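Skornberg Storage Building - Spring Safety Walk
Date: 4/30/22
Covers: both floors, loading side, stairs, utility closet

Marks: OK = no action. FIX = work order needed. WATCH = look again in November. 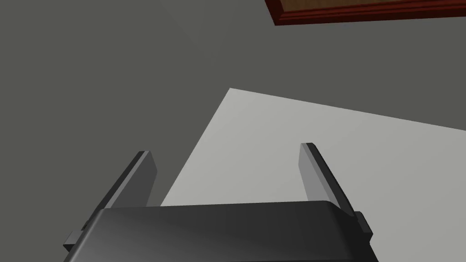
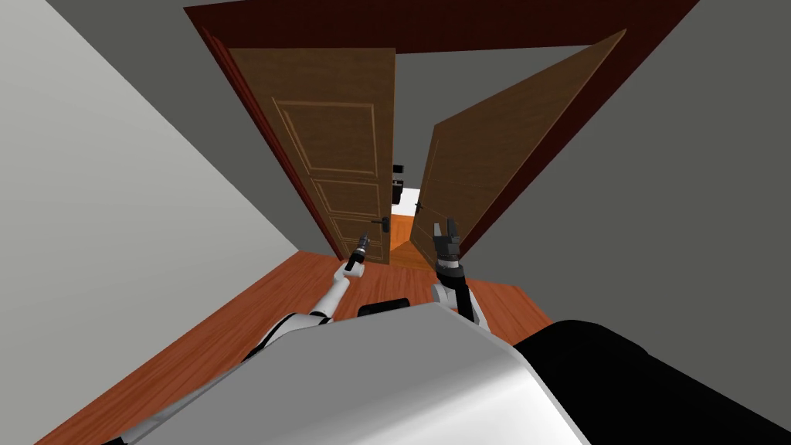 *Interior renderings. The open doors are in the second one.*

## Doors and exits

- [x] **OK** - Front exit opens fully from inside without a key.
- [ ] **FIX** - Rear exit closer is too fast. Door slams from half open. Adjust the closing valve first, replace the closer if that does not hold.
- [x] **OK** - Exit signs lit on both floors. Test button held for the full count.
- [ ] **WATCH** - Weatherstrip on the loading side is starting to curl at the bottom. Still seals.

## Fire equipment

- [x] **OK** - All 8 extinguishers hung, pins in, gauges in the green.
- [ ] **FIX** - Tag on the upstairs hall extinguisher is unreadable. Ask Flenby for a new one at the next service.
- [ ] **FIX** - Cartons stacked in front of the pull station by the stairs. Moved during the walk, but the floor needs to be striped. Same comment as last November.

## Floors and stairs

- [x] **OK** - Handrails tight, both sides.
- [ ] **FIX** - Two stair treads have loose nosing, second and fifth from the bottom. Tape is not an acceptable repair.
- [ ] **WATCH** - Hairline crack in the slab near the floor drain. Pencil marks put at both ends so we can tell if it grows.

## Electrical

- [x] **OK** - Panel clear, cover closed, directory filled in.
- [ ] **FIX** - Extension cord in use as permanent wiring for the Drakora dehumidifier. Needs its own outlet.
- [x] **OK** - GFCI outlets trip and reset.

## Storage

- [x] **OK** - Load signs posted on the upstairs floor.
- [ ] **FIX** - Říha shelving, bay 2: one anchor bolt missing at the back foot. Empty the top shelf until it is replaced.
- [ ] **WATCH** - Paint cabinet latches but the left door rubs.

## Comments

Floor area on the posted plan reads 1,232 sq ft down and 1,872 sq ft up. The upstairs figure looks like the total with the old annex included - check against the drawings before the plan is reprinted.

Stair nosing and the shelf anchor go first. Attach work order numbers to this sheet when they are issued.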